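Ticket 2135: Bramside kitchen faucet, low flow on hot side
Opened 30th April. Status: closed, with one follow-up item.
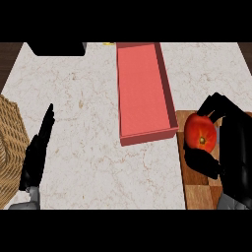
Reported problem
Tenant at Bramside, unit 5, reports that the kitchen faucet runs weak on hot. Cold is normal. Bathroom sink and shower are normal on both sides. The problem came on over a couple of weeks and is now bad enough that filling a stockpot takes several minutes. No leaks reported. No noise in the pipes.

Fixture details
Single-handle pull-down faucet, Tudonden, part number on the spec sheet ends in 767. Installed in September when the counters were replaced. Braided supply lines, quarter-turn shutoffs under the sink. Water heater is a tank unit in the hall closet, shared with nothing else in the building.

Entry 1
Asked the tenant to unscrew the spray head and run the faucet without it. Flow on hot was still weak, flow on cold was strong. That clears the spray head and the aerator screen. Tenant put the head back on and confirmed the rubber washer was in place.

Asked whether both shutoffs under the sink were fully open. Tenant said the handles were in line with the pipe on both sides. Site visit booked.

Entry 2
On site. Confirmed the symptom. Hot at the kitchen faucet is a thin stream, hot at the bathroom sink is full.

Closed the hot shutoff, disconnected the hot supply line at the faucet end, pointed it into a bucket and opened the valve slowly. Weak flow from the line. So the restriction is before the faucet, and the cartridge is probably fine. Did not pull the cartridge.

Closed the valve again and took the supply line off at the shutoff end. Opened the valve into the bucket with no line attached. Strong flow. The shutoff is good. The restriction is in the supply line.

Entry 3
Looked through the removed line. The faucet end has a small plastic check valve pressed into the fitting, and there were white flakes packed against it. The flakes crush between the fingers and are not gritty like scale. Put some in vinegar for ten minutes and they did not fizz or dissolve. This points to plastic, most likely from a dip tube breaking down inside the water heater.

Rinsed the line backward from the laundry tap and got more flakes out, but the check valve did not spring back all the way. Replaced the line. Used a Lultholm braided line, same length, from truck stock. Hand tight, then a quarter turn with the wrench at each end.

Entry 4
Before connecting the new line at the faucet, flushed the hot side into the bucket for 2 minutes. A few flakes came out at the start and none after that. Connected, opened the valve, checked both joints with a dry paper towel. No drips. Hot flow now matches cold.

Removed the bathroom aerator as well and found a few of the same flakes in the screen. Rinsed it and put it back. The shower head was clean.

Entry 5
Called the tenant the following week. Flow still good — no leaks under the sink, cabinet floor dry.

Follow-up
The water heater still needs attention. The dip tube should be pulled and inspected, and the tank flushed at the same visit. If the tube is failing, more flakes will reach the kitchen line and the fault will come back. Quote requested from Heydari for the tube and a new anode rod. The old anode has no replacement date on the tag.

Parts used
One hot supply line, braided. One roll of thread tape opened but not used, returned to truck.

Note for next tech
The hall closet door has to come off its hinges to get the tube out of the tank. Ceiling clearance above the heater is tight, so bring a flexible tube. The drain valve on the tank is plastic and stiff. Have a brass one and a cap on hand before opening it.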